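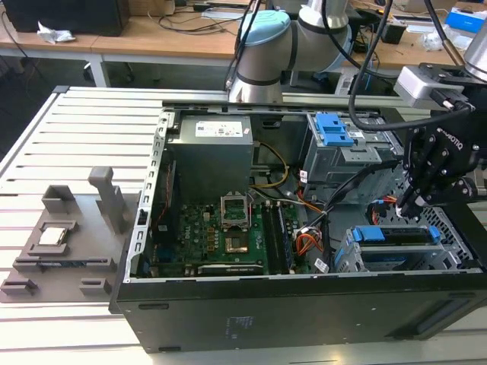
4.2 What the cell changed for the bench staff

The claim made for the Isholm line was that the arm would take over the dull part of stripping old desktops and leave people the skilled part. Our notes support this only in places. Figure 3 shows the arm with its gripper inside an opened tower, beside a plate of holders for a processor and a memory module.

Of 827 towers logged in December, 19 were finished without anyone stepping in. That figure needs care, as staff were told to step in early. Even so, the work left to them was mostly waiting, watching and freeing cables. Mohcine Ezzat, who had stripped machines by hand at Kershaw, told us he now "minds it like a pan of milk".

Pay did not change, but the job title did. Staff also lost the freedom to choose which tower to open next, a small thing they raised more often than safety.

We doubt that a longer trial would settle the matter. The supplier, Tovix, sets its target at 2000 units, and counts a unit as done even when a person has closed the last step.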